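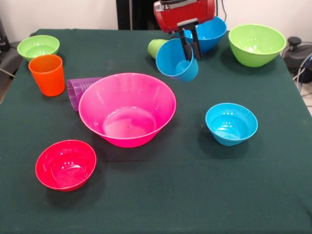
Cups slip when I teach bowl stacking by remote control

Asked by Nuanchan Paisan in Teleoperation

I'm recording demonstrations for a tidy-up task: plastic bowls and cups on a cloth-covered table, and the arm has to nest the bowls and stand the cups up. I drive it by remote control using a Grarnton handset. So far I have 78 recordings and 36 of them are no good. Bowls are mostly fine. Cups lying on their side are the problem. I close on the rim, lift, and the cup swings while I'm trying to turn it. Should I delete those runs? And would guiding the arm by hand be better?
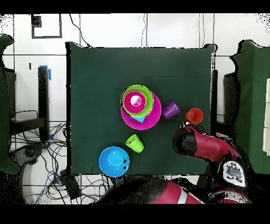

Bowls stacked, green cup still on its side

Answer 1 (accepted)

Don't delete them yet. Sort them first. If the cup swung and you recovered and set it down properly, keep the run. The policy needs to see recoveries. If you dropped it and stopped there, put it in a separate folder and leave it out of training.

For the grip, go in with one finger inside the cup and one outside, and get deeper than feels necessary. Pause before you lift. Then turn the wrist slowly while the cup is still low over the table. Most people lift too high and turn too fast - I did the same for my first 60 runs.

Hand guiding gives smoother motion, but if there's a camera on the table your arms will be in view, and they won't be there when the robot runs by itself.

Rogério Siqueira

Answer 2

Check the delay on your handset. Mine was bad until I changed a setting, can't remember which one.

Answer 3

I hand guide for the first few to learn the path, then switch to remote for the real recordings. Also start the cups in different spots each time. Mine only learned one corner of the table.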